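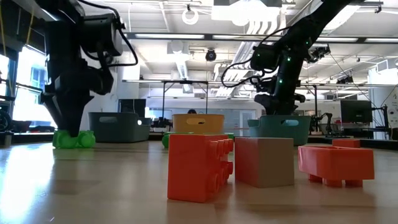 I promised I'd write up the dropping thing, so let's do it. If you've been following along you know we've been trying to get a two-armed robot to sort toy bricks by color, and that for most of July it has been letting go of things whenever it feels like it. Green bricks like the one under the left gripper get picked up by the middle and they're pretty well behaved! The red ones were driving me up the wall. The arm would close, lift, start swinging over toward the bins, and then somewhere on the way the fingers would relax and the brick would go bouncing across the table. No error, no warning, nothing in the log except a cheerful "place complete."

Naturally I blamed the software. I spent an entire Sunday going through the sorting code (which we call Misotska, don't ask, Arash named it) looking for a spot where the open command could fire early. I found two bugs, fixed both, felt very good about myself, and on Monday the first red brick out of the gate hit the floor and rolled under the window.

Gregor Laing thought it was the bricks. His theory was that the shiny ones were slipping, so he wiped down the fingertips and put on fresh pads. It helped for maybe an hour. Then Ineke asked whether it only happened on the right arm, and I said of course not, and then I went back through the logs and, well, yes. Only the right arm. I had been staring at this for weeks and never once sorted by arm. Ugh.

So we started running the right arm on its own, slowly, stopping it partway through the carry and wiggling things.

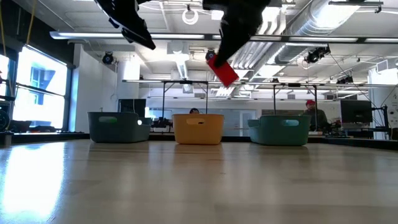
Red block in the right gripper, between the yellow bin and the green one. This stretch is where it kept letting go.

The trouble was a connector. The gripper cable on that arm has a loop in it so the wrist can turn, and whoever routed it (me, it was me) left the loop a bit too short. When the arm reached far enough toward the middle, the cable pulled tight and the plug backed out of its socket just enough to lose contact. The gripper controller saw the connection vanish, rebooted, and its default on startup is to open. By the time anyone looked, the arm had swung back, the plug had settled in again and everything reported healthy. The lefthand arm has a longer loop, so it never had the problem.

I was so relieved to find it that it took me until dinner to get properly worried. A gripper that opens when it loses its connection is fine with toy bricks. It is really not fine with anything heavy, and Abbas Alipour has been talking about borrowing our setup for the Trekum parts, which are solid metal and have corners. Same arm, same cable, and one of us leaning in underneath to straighten up a bin. I didn't love that picture.

What we changed: the cable is longer now and clamped at the wrist, and the plug has a locking collar on it. The gripper's startup default is "hold" instead of "open," which meant adding a separate release button for when you need to get something out (or your sleeve, in Gregor's case). And if the controller drops its connection for any length of time, both arms stop and stay stopped until someone walks over and clears it. That last one is annoying, I'll admit. It stopped us five times the first afternoon, all of them because I'd set the timeout way too tight.

I still have to fix the log so it quits saying "place complete" when all it knows is that the fingers opened. Kianoush wants it to check for a brick in the bin first, and he's right, but the bin check is its own headache and I'm saving it for another post.

If you're running similar arms, go tug on your cables with the wrist turned all the way over. Power off first, please!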